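Subject: Re: [packing-table] Bottles lying down in the bag, which way do the necks go?
From: Mirjam Steiner
To: packing-table list

Hello Thư, hello all,

Thank you for the detailed message. I quote it here in full, as I know that some of you receive only the digest and the first part was missing in my digest also.

Thư Thân wrote:
> Dear list,
> We pack bottles of liquid into plastic bags, and after that the
> bags go into cartons. In August we sent 100 cartons from Mallstead
> to our shop in Prevville, and in 83 of them everything was fine.
> In the others at least one bottle had turned over in its bag and
> the label was scratched or folded. Only one cap had opened.
> My questions are these. Do you lay all necks in the same
> direction, or one left and one right? And do you put the bottle
> into the bag, or do you lay the bag flat and the bottle on it?
> My colleague Dima Khasawneh says that the flat way is faster. I
> find it makes a mess of the table.
> Thank you for any advice,
> Thư

I have packed bottles in Camenzind for five years and I have changed my opinion on this two times, so please take what follows as the opinion of one person.

First the direction of the necks. A bottle is wide at the base and narrow at the neck, and if all the necks are on one side, the bag becomes thick at one end and thin at the other. For two bottles this does not matter. They lie well together, body against body, and the soft end of the bag can be folded over both necks at once. I prefer it so for pairs. The bodies support each other and the caps are on the same side when the customer opens the bag.
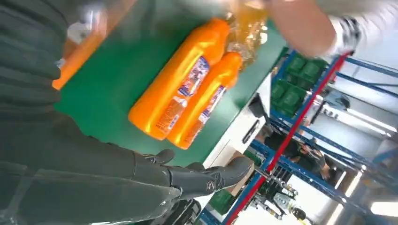
Mirjam Steiner

The two bottles lie along each other and the clear plastic is at their upper ends. From three bottles on, I start to alternate: one neck to the left, the next to the right. The package is then flat and you can put another one on top. With three in the same direction I always had a carton that looked full on one side and had a hole on the other, and the hole was where the bottle turned over. I suspect this is what happened with your 17 cartons, Thư, but I would need to know how many bottles you have per bag. You did not write it, or I did not find it.

Now the label. Here I must disagree a little with what Flurina Reisinger wrote to the list some time ago, that a label will be scratched anyway and we should not care. Customers do care, and so do I when the label carries the directions and the warnings. What gets damaged is mostly the edge where the paper or film ends. If you push the bottle into a tight bag with this edge in front, the bag catches it and lifts it. I feel for the edge with my thumb and turn the bottle until the edge is behind. It takes one second, after some days you do it without thinking.

I also look at each label before packing, at least a short look. Small creases I accept. If the text can no longer be read I put the bottle to the side. Please do not try to press a crease flat with a fingernail, it makes a white line that is worse than the crease was.
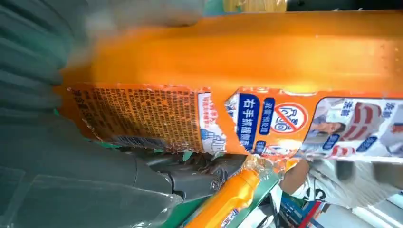 Mirjam Steiner

The block of small characters has a crinkle and its edges look torn or peeled, but the larger words on the blue banner can be read without effort. I would look twice at such a bottle. It depends on your shop how strict you want to be with it.

About the bag, flat or open: I think that both of you are right. With the bag spread flat you see at once where the bottles will lie, and you can change your mind. An open bag needs one hand only to hold it open, and then you have one hand left for a bottle that is heavy and smooth. The mess on the table comes, in my experience, from the bag hanging over the front edge. It slides, slowly at first, and the bottles go with it. I put the closed side of the bag to the front and keep it a hand's width away from the edge. With two people at the table, one holds the bag and the other one places the bottles, and they should agree before who does what.

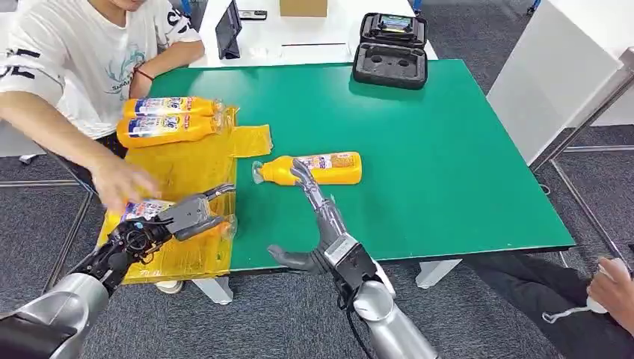 Two bottles on the bag, necks to the right.

One thing more about the table itself. We have a smooth top in Camenzind and a lying bottle rolls on it as soon as someone bumps the leg. Quang Khổng gave me the advice to lay the waiting bottles across the table and not along it, so that they roll sideways against each other and not over the front. Since then we did not lose one. In Steveck they use a towel for the same purpose, but a towel collects dust and I do not like dust on a bottle which goes into clear plastic.

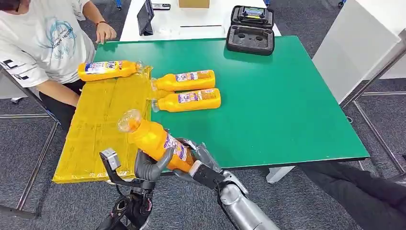

How tight should the bag be closed around lying bottles?
Tight enough that the bottles cannot roll inside it, but with enough loose plastic left at the neck end to make one full fold. If the plastic is stretched over a cap, take a larger bag.

Thư, if you make a second delivery to Prevville, it would be interesting to pack one half with alternating necks and one half as before, and mark the cartons outside. Please write to the list what comes out, also when it is not what I have said. And tell Dima that I would like to know which bag size he uses for the flat way. Mine are always too short by a few fingers.

With kind regards from Camenzind,
Mirjam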